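Keeping the folding cell in order: an interview with Kevser Avcı
Malon Technical Services, staff pages
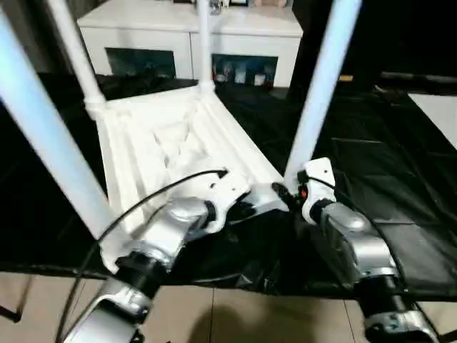

Kevser Avcı has been responsible for the two-arm cloth handling cell at Malon since it was moved to the Grestuto building. Her post covers the daily setting up of the cell, its planned maintenance and any repair that does not require the arms to be returned to the supplier. She spoke to the staff pages shortly before the close of the year.

Ms Avcı explained that most of her working day is spent on matters which visitors do not notice. "People ask me about the arms," she said. "The arms are rarely the difficulty. I spend far more of my time on cables, fingers and the sheet."

The sheet is the black plastic covering on the work surface. It was adopted after trials with a pale covering, against which the edges of white cloth were hard for the vision software to find. Black plastic has its own drawbacks. It wrinkles, and it shines under the ceiling lights. "A wrinkle can be read as an edge," Ms Avcı said. "I pull the sheet flat at the start of the shift and I look at it again after lunch. If it will no longer lie flat enough, I change it."

Asked about the grippers, she described a fixed order of work. The power is isolated first. The screws are then checked for tightness, the white plastic parts are wiped with a dry cloth, and the contact faces of the fingers are examined for nicks. A nick too small to feel with a thumb can still pull a thread. The two grippers are afterwards brought slowly towards one another, just short of the cloth, so that the gap between the tips can be compared with the setting sheet kept in the cell folder.

"I do that at low speed and with my hand near the stop button," she said. "It is the one part of the morning when I ask not to be spoken to."

The cables have given more trouble. Each gripper has a black cable which runs back beside its arm, and enough slack must be left for the wrist to turn fully. In September the left cable failed at 1,469 hours, having been tied too closely at the joint. The fault appeared only in certain positions, and two days were lost before it was traced. The replacement was fitted with a wider loop. It had completed 247 hours at the time of the interview and had shown no fault.

"My advice is to move the arm through its whole range by hand before closing the job," Ms Avcı said. "Watch the cable and leave the screen alone. I did not do so the first time, and the mistake was mine."

The white poles around the work area are checked weekly. They are wiped down, and the joints at their lower ends are tested for play. Ms Avcı asks colleagues not to lean on them or hang anything from them.

A test cloth is left crumpled on the sheet for the first run of each day. She does not arrange it. A cloth laid out with care, in her view, tells the operator very little about how the cell will manage later on.

The maintenance record is held in Tadska, where the entry for each arm is kept separately. The right arm is due for inspection of its joints at 2,207 hours, and the work will be carried out jointly with Hinrichs. The cell will be out of use on that day, and notice will be given to the teams concerned.

Staff who wish to be trained in the morning checks should apply to Ms Avcı through their line manager.

Published 31/12/2021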